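**Golleo Tagesdecke »Kritzel«** | Artikelnummer 2094 | Stand: 2022-07-03

Es gibt Menschen, die ihr Bett jeden Morgen machen. Für alle anderen führen wir Tagesdecken. Einmal drüber, Kissen drauf, Tür zu, und wer zu Besuch kommt, hält einen für erwachsen.

Die »Kritzel« ist seit Mai wieder lieferbar, nachdem die Weberei uns den ersten Schwung in Dunkelbraun geschickt hatte. Über den Verbleib dieser Decken reden wir nicht gern. Restposten auf Anfrage, bitte mit Humor.

## Was sie kann

Hellgrauer Grund, darauf dunkle Linien, die aussehen, als hätte jemand beim Telefonieren einen Kugelschreiber in der Hand gehabt. Das Muster läuft bis an die Kanten durch und hat kein Oben und Unten. Man kann die Decke also auch im Halbschlaf richtig herum auflegen. Kleine Flecken gehen in den Linien unter, große Flecken bekommen wenigstens Gesellschaft.

- Bezug: Baumwolle, vorgewaschen
- Füllung: dünnes Polyestervlies, abgesteppt
- Größen: 140 × 200, 180 × 220, 240 × 260 cm
- Wäsche: 40 Grad, Schonschleudern
- Trockner: lieber nicht. Wir haben es versucht, die Decke passt jetzt einem Dackel. 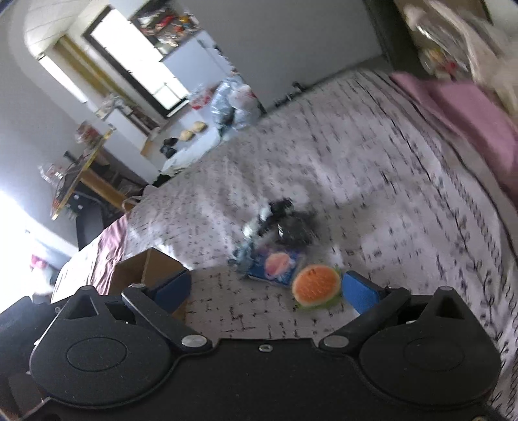 Margarida Garcia schreibt uns dazu, die Decke rutsche auf glatten Matratzenschonern »mit einer gewissen Entschlossenheit« Richtung Fußende, und ob wir das wüssten. Wir wissen es. Auf Frottee liegt sie still, auf Satin geht sie wandern. Abhilfe schafft das Gummiband »Fokby« (drei Stück im Beutel, Farbe: Gummi), das man unter der Matratze durchzieht und danach hoffentlich nie wieder sieht.

## Welche Größe?

Für ein Bett von 140 cm Breite nehmen Sie die mittlere, auch wenn die kleine dem Namen nach passt. Die kleine liegt nur oben auf und lässt an den Seiten alles sehen, was man abdecken wollte. Für Betten ab 180 cm bleibt die große. Sie wiegt nass so viel, dass eine Waschmaschine unter 8 kg Fassungsvermögen hörbar beleidigt ist.

## Pflege

Vor der ersten Benutzung auslüften, der Karton riecht nach Karton. Bügeln darf man, muss man aber nicht, die Steppnähte verzeihen viel. Fusseln in den ersten Wochen sind normal, auf schwarzen Hosen allerdings auch gut zu sehen. Bei Katzen übernehmen wir für die Steppnaht keine Haftung, für die Katze ebenso wenig.

## Lieferung und Rückgabe

Versand im Karton, gerollt, in acht Werktagen. Zurück nehmen wir alles, was noch nicht gewaschen wurde. Wer die Decke wieder in den Originalkarton bekommt, möge uns bitte schreiben, wie. Im Lager liegen derzeit 785 Stück, davon die meisten in der mittleren Größe.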